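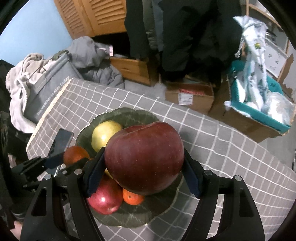 Minutes, Ollurow House Residents' Meeting
Jan 25, 2023, common room

Chair: Shigeru Honda
Minutes: R. Ezeani
Apologies: the Nuvberg Street flats, who had their own meeting

1. Last minutes
Approved with one fix: the shelf in the hall goes over the radiator, not beside it.

2. The fruit bowl
This took up a good part of the evening and we enjoyed every bit of it! The bowl has been going since May and everyone at the table wants it to stay. Shigeru said he has eaten more tangerines this winter than in the whole of last year. Several people asked for more of the big dark red apples, and there was a cheer for the yellow-green ones too. Agreed to keep mixing apples and tangerines so there is some color in it.

Money: the kitty stands at $70. We will spend up to $15 a week and look at it again next time.

Shopping: Rumis market on the corner, early, when the good apples are still out. Priya takes the first two weeks, then the Ezeanis.

House rule, passed with all hands up: big apples go in last, on top, so the tangerines don't get squashed. Anything soft goes to the kitchen for crumble. (Lena has offered to make the crumble. Thank you, Lena!)

The green glass bowl stays as well. A larger wooden one was offered, very kindly, but people love the scalloped edge. It gets washed by hand, please, never in the dishwasher.

3. Tablecloth
The gray one with the white grid is a hit and hides crumbs well. Question from Tom: can we have a second one for wash days? Yes, if it costs under $30. Tom to look.

4. Coats, bags and blankets
The pile at the back of the room has grown again. We talked about hooks, a bench with a lid, and a rail. Hooks won easily. Shigeru has a drill and is looking forward to using it. Until they are up, jackets go home with their owners at night, and the light gray blanket gets folded after use, as it is the best one for film evenings.

The gray bag that says "The weather is nice today" got a lot of compliments. Several people would like one just like it for the fruit run. Priya will ask where it was bought.

5. Any other business
Soup night is on again, starting at 7. Bring a bowl and a spoon. Bread is covered.
The window by the door sticks. Tom will try candle wax on it.

Actions
Priya: fruit, first two weeks; ask after the bag
Tom: second tablecloth, window
Shigeru: hooks
Lena: crumble

Next meeting: same room, after soup night.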